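Before the Hammer: Condition Reports for Mixed Ceramics Lots
Speaker notes, afternoon session, Coltesthorpe
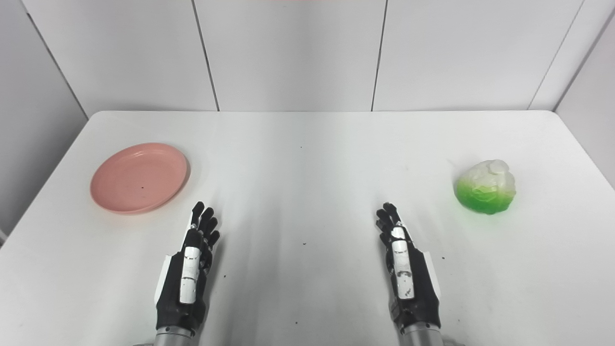 Pink plate and green-and-white cabbage on a white table.

Slide 1. Scope
Introduce the topic. Mixed ceramics only: plates, bowls, tureens, figures, partial services. No glass, no silver. Questions at the end except on terminology, which can be taken as it comes up.

Slide 2. The sale used for the data
The Coltesthorpe house sale, November. 1000 lots cataloged, 940 offered on the day. The remainder were withdrawn or merged before the sale opened. Of the lots offered, 238 were ceramics. All figures on later slides refer to those 238 unless the slide says otherwise.
Mention that the estimates were set before the condition reports were written. This order was a mistake and comes up again on slide 6.

Slide 3. Terms
Read these slowly. People in the room will use them differently.
Chip: material missing from an edge.
Flake: shallow surface loss, body not exposed.
Hairline: a crack visible on one or both faces, with no movement when pressed.
Firing crack: present before glazing, glaze usually runs into it. Report it, but keep it apart from damage.
Crazing: network of fine cracks in the glaze only.
"Some wear" is not a term. Ask for it to be struck from house templates.

Slide 4. Order of inspection
Foot rim first, then underside, interior, outer wall, outer rim. Handles, spouts and finials last. Same order for every piece.
Tap test: hold the piece lightly at the foot and tap the rim with a fingernail. A dull sound suggests a crack or an old repair. It does not work well on thick earthenware or on anything with a glued handle.
UV lamp: many modern fills and overpaints show a different color from the glaze around them. Old shellac repairs often show orange. Compare with an area known to be sound. A negative result is recorded as "no restoration seen under UV," never as "no restoration."

Slide 5. Software
Two record systems were used during cataloging. Stoloteck held the lot entries and the images. Bergmann held the consignor accounts. Lot numbers were copied between them by hand, and 2 lots went to the printed catalog with each other's condition reports. Both were corrected by saleroom notice.
Do not spend long here. If asked about Romby, say that it was tried for image storage only and has not been tested on live bidding.

Slide 6. Estimates and condition
Back to the order problem. A service with a restored tureen lid was estimated as perfect. The report was added later and the estimate was left alone. Bidding stopped below the reserve.
Recommended sequence: inspect, report, estimate, reserve, print. Any change to a report after printing reopens the estimate.

Slide 7. Marks
A mark is evidence of a mark. Give its color, whether it is under or over the glaze, and whether it is painted, printed or impressed. Attribution goes in the lot heading, and the wording there follows the house glossary.

Slide 8. Questions
Have the blank report form on screen. Paper copies are by the door.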